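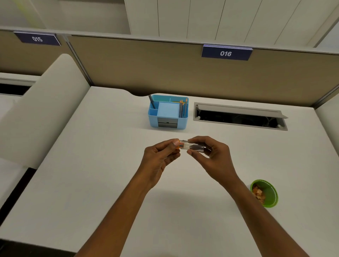

# Shared Desks at the Negussie Building: Gallery

The Office of Workplace Services maintains 139 shared desks on 2 floors of the Negussie Building. The desks are open to staff of all departments and to visiting colleagues from the Alberg and Callow offices. This gallery presents the standard desk as it is currently furnished, with notes on the items supplied, their care, and the arrangements for replacing them.

The present furnishing dates from April, when the last of the older gray laminate desks on the upper floor were withdrawn. Staff who have worked only at the Alberg office will find some differences in layout. The partitions there are higher, and the power outlets are mounted on the wall.

## The desk surface

All shared desks have a white work surface. The color was selected after a trial in which staff at a small group of desks were asked to compare white, light gray and a pale wood finish over several weeks. White was preferred for close work, particularly the sorting and labeling of small parts and samples, and it made dropped items easier to find. It also shows marks more readily, and staff are asked to wipe the surface at the end of each session with the cloths kept in the supply cabinet. Solvent cleaners should not be used.

The center of the desk is to be kept clear between users. Personal items, papers and drink containers may not be left overnight. Items found after 7:00 p.m. are taken to the reception desk on the lower floor, where they are held for collection.

## The organizer

A light blue organizer stands toward the back of the desk. It replaces the collection of mugs, trays and boxes that had gathered over the years, few of which matched and several of which had no bottom. The organizer is divided into compartments and has a small gray drawer at the front. Its position at the back leaves the full depth of the desk available for work and keeps the pencils within reach of either hand.

The standard contents are as follows:

- one pen, dark barrel, in the left rear compartment
- one pad of pale blue sticky notes, in the center
- four sharpened pencils, points upward, in the right compartment
- one yellow ruler, behind the pencils

The drawer is intended for paper clips, erasers and similar small supplies. It is not locked, and Workplace Services cannot accept responsibility for anything of value placed in it.

Several members of staff have asked why the pencils are stored with the points up. The points can be inspected at a glance in this position, and blunt pencils are exchanged during the morning round. Anyone who prefers the opposite arrangement may of course adopt it for the length of a session – the pencils should be turned back before leaving.

## Cables and power

To the right of the organizer, a rectangular opening with a gray frame is set into the surface. The hinged lid lifts toward the back of the desk and gives access to the cables beneath. The lid may be left raised while equipment is connected. It should be lowered when the opening is not in use, as pens and small parts are otherwise easily lost through it.

The arrangement of cables under the shared desks is recognized as unsatisfactory in a number of locations. The Plivico refit, which will provide a tray and labeled leads below each opening, has begun on the lower floor and will continue upstairs in the order of desk numbers. Until a desk has been refitted, staff are asked not to unplug any lead that they did not connect themselves.

## The desk in use

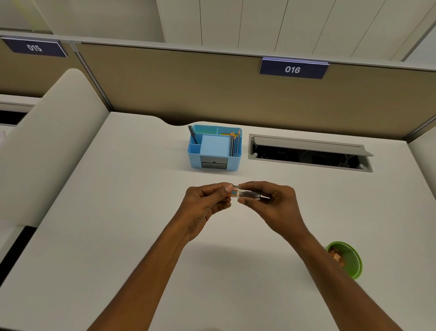
*Handling a small clear box at a shared desk. The organizer and the open cable lid are at the back; the green wastebasket is at lower right.*

Small clear containers are in daily use throughout the building for parts, leads, fittings and samples awaiting a label. Their contents can be checked without opening them, and they may be stored flat in the cabinets at the end of each row. Workplace Services orders them in lots of 1000, and a full lot is normally held in reserve. Departments expecting to draw heavily on this stock should give notice, preferably in the month before.

Containers that are cracked, or whose caps no longer close properly, should be removed from circulation. They should not be returned to the cabinet for the next user to discover.

## Wastebaskets

A small green wastebasket with a scalloped rim is supplied for scraps produced during work at the desk, such as label backings, notes and paper trimmings. Its size is deliberate. Larger bins were found to attract food waste, which belongs in the kitchen on each floor. The baskets are emptied every evening, and staff who fill one before then may empty it into the paper bin beside the printers.

Scraps of colored paper are accepted with other paper. Adhesive tape and plastic film are not, and should be taken to the mixed waste bin.

## Partitions

The desks stand against cubicle partitions covered in beige fabric, with a light gray metal rail along the top. The rear edge of the desk has a shallow curved cutout, which should be left free of papers. Notices may be fixed to the fabric with pins of the short type only. Nothing heavier than a single sheet should be hung from the rail. The fabric is cleaned once a year, and all notices must be taken down beforehand; departments are informed of the timing through their usual building contact.

## Replacements and requests

Missing or damaged items may be reported at the supply counter on the lower floor or by leaving a completed slip in the tray beside it. Please give the desk number, which is printed on the underside of the front edge. Pens, pencils and sticky notes are replaced on the next morning round. Organizers and wastebaskets are ordered from outside the building and may take longer.

Requests for adjustments to a desk, including changes of height, additional lighting and left-handed arrangements, are handled separately from supplies. These are considered individually and remain confidential.

Departments wishing to use photographs from this gallery in their own induction materials may do so within the organization without further permission. Requests from outside should be addressed to Gizella Kun, Office of Workplace Services, Negussie Building.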